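Stemia Mai 252 essential oil diffuser: long-term review
Toàn Diệp, 2019-02-03

The Mai 252 is an ultrasonic diffuser with a 252 ml tank. I bought it in July to replace an older Astmont unit whose transducer had stopped producing mist. It has run most evenings since then in a room with a closed door and one radiator.

The body is in two parts. The base holds the transducer, fan and control board; the cover lifts off without a twist lock. Power comes from a separate adaptor with a barrel plug. The lead is short, and I have had to use an extension to reach the shelf.

There are two mist settings. On high, a full tank lasts a little over one evening. On low it runs for 8 hours before the cut-out operates. The cut-out has worked every time, although it leaves a shallow layer of water in the bottom that must be tipped out by hand. Tip it from the side opposite the fan outlet – the manual shows this, but the arrow moulded into the base is hard to make out.

Dosing is the weak point. The manual gives one figure for a full tank and nothing for a half-filled one. I use five drops of a thin citrus oil and three of anything heavier. More than that leaves a film on the tank wall and the mist output falls. Thick resins should be avoided altogether.

Stemia rates the transducer at 3000 hours. Mine has done just over 1000, and output on high has not dropped. I wipe the disc weekly with a cotton bud and white vinegar. The Rokbridge descaling sachets also work but cost more and leave a smell for one run.
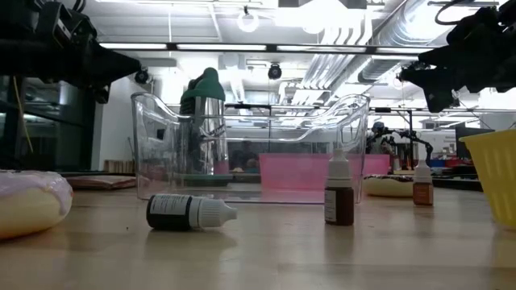

Can the oil be dropped in while the unit is running?
Switch it off first. The fan pushes air up through the tank opening, and drops can land on the rim and run down the outside of the base.

Noise is low, with a faint trickle on the high setting. The light ring can be turned off separately, but it comes back on after a power cut. Spare covers are sold; spare transducers are not. I would buy it again at the current price, with a longer lead.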